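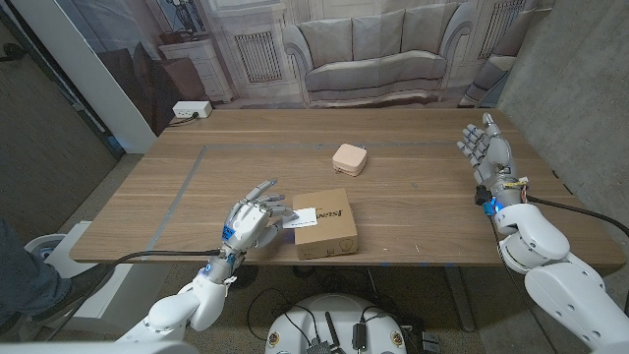
Paper mail, one year in

Last January I decided to write one letter a week to somebody I know. I missed a few weeks in the spring when my back was bad, and I caught up on most of them in the summer. At last count I had sent 37.

I got 12 back. That is better than I expected. My aunt answers everything within days. My old roommate sent a postcard of a dam with two words on it. Most people text to say the letter came, and then we talk by text for a while, and I count that as a good result too.

Things I have changed since I started:

I quit using the fountain pen. It bled through the cheap paper and I didn't want to buy better paper. A plain ballpoint works fine.

I keep addresses in a notebook now. They used to be in my phone, in old messages, and on the backs of envelopes. Three letters came back to me before I fixed this.

I stop at one page. Long letters make people feel they owe you a long letter.

I write the envelope first. If the envelope is done, the letter gets done.

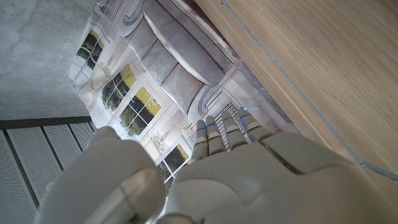

Posted by Rhona Farquharson
2022-09-30
Filed under: Letters, Home

The hard part is still what to say. I don't have much news. I work, I cook, the dog needs her teeth looked at. For a while I tried to save up good stories, and the letters got later and later. Now I write down whatever happened that day. Reynaldo Panganiban, who I worked with for 13 years and who moved away when he retired, told me he liked the one about my water heater best. It was a page about waiting for the plumber.

I buy stamps by the roll at the grocery store. The post office on our side of town cut its hours, and the line at lunch is bad. The blue box on the corner by the pharmacy gets picked up at four, so I try to walk down before then.

I'm going to keep going through the winter. I have a list of people I haven't written to yet, mostly cousins and two former neighbors. If you want to be on it, send me your mailing address, with the apartment number.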